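Subject: Re: [hurnow-robotics] tray task, who has what

Hi all, quick one before I run to lab. Sotiris asked for a status so inline below.

On Sotiris Athanasiadis wrote:
> Can somebody post where the tray task stands? Judges at Heto want
> our write-up in January and I still have nothing on the left arm.
> Also is the hand staying on the right side or not.

Left arm keeps the parallel gripper, right arm keeps the four-finger hand. Not swapping again, the wrist adapter took all evening last time. Tray setup with the cloth in it and the black fabric over the table:

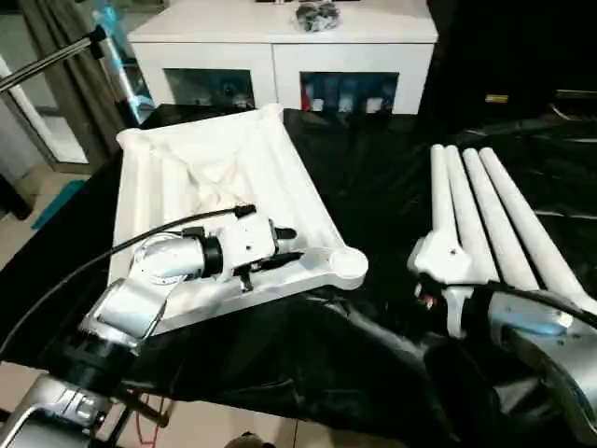

Does the cloth have to end up folded?
Out of the tray and flat on the table is enough for full points, folding is only the tie-breaker.

Episodes so far: 349 on the Antoniadis laptop, all renamed to the new scheme. Please dont record into the old folder, I had to move 11 by hand. Stetier says the log converter is fixed – pull before you run it.

Wrist camera. Exposure is still on auto and I think it's hurting us. Fast moves smear everything and the bright stuff on the left goes nearly white while the middle stays dark. Somebody who knows the driver please lock the shutter. Frame from the wrist: 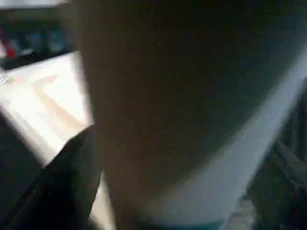

TO DO BEFORE THE NEXT MEETING

– lock exposure, then redo the wrist calibration
– write-up, 2 pages max, left arm section is mine, right hand section still open
– delete blurry wrist clips from the traning set, or at least tag them
– bring the spare gripper cable back if you have it

Sotiris can you send me the Heto template, the link in your last mail was dead for me. I'm in the lab till 9 pm, door code is same as before.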